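Clearing a Mixed Floor Pile: Sorting, Bagging and Storing Small Household Items

Most rooms collect a layer of unrelated items at floor level over a season: used tissues, masks, soft toys, books that were never shelved, cushions, a towel or two. The method below clears such a pile in one pass. It assumes a floor area of two square yards and a working time of 20 minutes. A larger area should be divided and treated in sections.

Preparation

Lay a washable or wipeable sheet under the work area if the floor itself is hard to clean. Printed vinyl or a flat cotton sheet will both do. Avoid anything with a pile or a fringe, as ear loops and loose threads catch in it.

If dust is expected from shelves or a ceiling repair, hang clear plastic film over the back of the room before starting. Light painter's film is sufficient. Tape it at the top only and leave slack at the base. Film pulled tight tends to tear at the tape line. Keep it clear of heaters and lamps.

Set out three containers: one lined bin for waste, one basket for laundry, one box for everything that will be kept dry. We use the Gustberg 6 gallon box for the last of these. Any straight-sided box with a lid is equivalent.

Order of work

Paper waste goes first. Crumpled tissues are light and scatter when larger items are moved, so collect them before touching anything else. If they are lying on a towel, bring the four corners of the towel together, carry it to the bin and shake it out. Check for small hard objects among the tissues beforehand. The towel then goes to laundry.

Disposable face masks are next. Handle them by a corner or by the loops and keep the pleated part away from clean textiles. A used mask goes in the lined bin. Cut or snap both loops first, particularly if the bag will sit outdoors where birds can reach it.
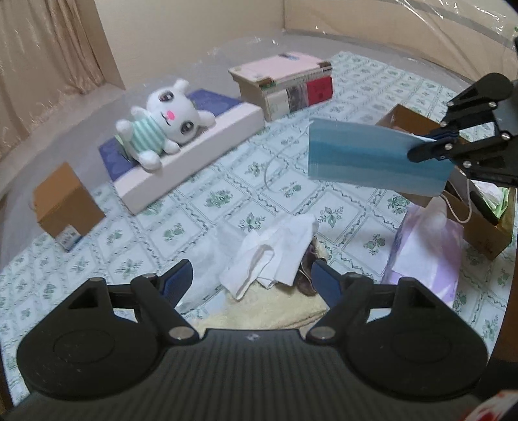
Unused masks still in their wrapper can be kept flat in an envelope or a zip bag. Loose masks of uncertain history should be discarded. They cannot be washed without damaging the filter layer.

Soft toys

Check the care label. Plush with plastic eyes or a plastic nose should go in a mesh bag, cold, on the gentle cycle, and be air dried. Remove separate clothing where possible - striped knits in particular can bleed onto white plush. Telleo mesh bags have a covered zipper and have held up well here. A pillowcase tied with string works too.

Surface-clean toys that have no label. Use a damp cloth and a drop of dish soap, then a second cloth with plain water.

Books

Old hardcovers should not be stacked on the floor for longer than necessary. Floors are the dampest part of most rooms, and the bottom board will warp first. Wipe the boards with a dry cloth, brush the top edge away from the spine, and shelve upright with light support on both sides. Very large volumes may lie flat, no more than three high.

Foam and cushions

Store foam pieces flat with nothing resting on them. A book left on a foam pillow over a summer will leave a permanent dent. Vacuum cushions on the lowest setting before they go in the box.

Labeling

Write the contents on the short side of the box, where it can be read on a shelf. Horgan label tape, no. 769, sticks to polypropylene but lifts from cardboard. For cardboard, use a marker.

Finish by shaking the floor sheet outdoors and wiping it with 300 ml of warm water and a little detergent. Let it dry fully before folding - it will mildew at the creases otherwise.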